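Robes and coats to hang by the washbasin at Prunbridge

Guests at the Prunbridge guest house will find their robes on a stand next to the washbasin from October, after the owners decided to do away with the hooks on the backs of the bathroom doors. The change has been tried out in one ground-floor room and will now be carried through to the rest of the house.

Cultora, the small company that runs the house, said the door hooks had been the most common subject of complaint in the guest book. Robes slid off when the door was opened, and the heavier ones had pulled several hooks out of the wood. Replacing them one at a time had cost 946 pounds over two seasons, including the filling and repainting of the doors.

The trial room has a black coat rack with curved hooks and a round base that stands on the floor. A gray robe-like jacket with long sleeves and a sash hangs from it on a light wooden hanger, in front of a dark cabinet with a white rectangular basin.

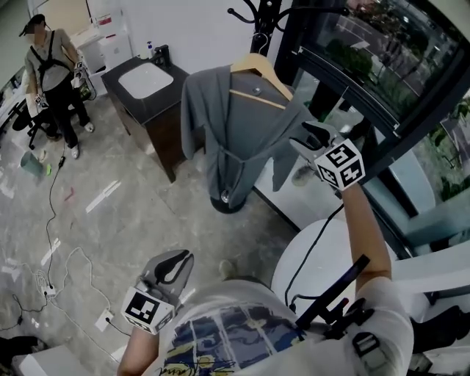
Why hangers

Staff had first planned to hang the robes straight on the rack by a loop at the collar. That idea was dropped after a fortnight. The loops stretched, and the robes kept a peak at the back of the neck that had to be steamed out each morning. Wooden hangers were already in use in the wardrobes upstairs, and a set was brought down.

The hangers come from Dierckx, which also supplied the wardrobe rails when the house was refitted. Cultora has ordered 134 of them, enough for every room with a few kept back in the linen cupboard. The broad-shouldered type was chosen over the thin wire kind for the weight of the cloth — a robe that has been worn after a bath is a good deal heavier than a dry one.

Housekeeping has been given a short set of instructions for the new arrangement. The shoulders are to be set square on the hanger first, then the sleeves pulled straight, and the sash threaded through and left hanging at an even length on both sides. The front is smoothed last. A robe that will not lie flat goes back to the laundry room and is not to be left out for the next guest.

The racks are to stand clear of the window so that blinds can be raised and lowered without catching on a hook. In the trial room the window is large, with a dark frame and a beige roller blind, and the rack has its place by the white wall next to it. Rooms with smaller windows may have the rack on the other side of the basin.

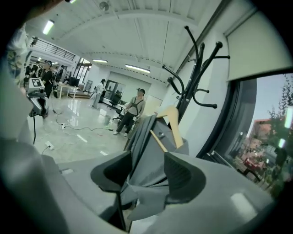 The robe on its wooden hanger, with the window and its roller blind behind.

The robes themselves are staying the same for now. The house has used the Lovillow range for some years and has a good stock of it. A lighter summer robe was considered, but the owners have put that off until next year, when the present stock will need topping up.

Guests who stayed in the trial room were asked to leave a note on the new rack. Most were in favour. One asked for a second hanger so that a coat could go up as well, and this will be done in the double rooms. Another found the rack too near the basin and worried about splashes, so it will be moved back by the width of the base.

Work on the first floor begins at the start of the month and the rooms will be taken in turn, so no part of the house needs to close. The total cost of the racks and hangers, with delivery, is put at 900 pounds. The old door hooks will be taken down as each room is finished and the holes filled before the doors are painted. Any guest who would like an extra hanger before then can ask at the front desk, which is open until 4 in the afternoon.

Contact us | © Cultora, Prunbridge. All rights reserved. | Back to top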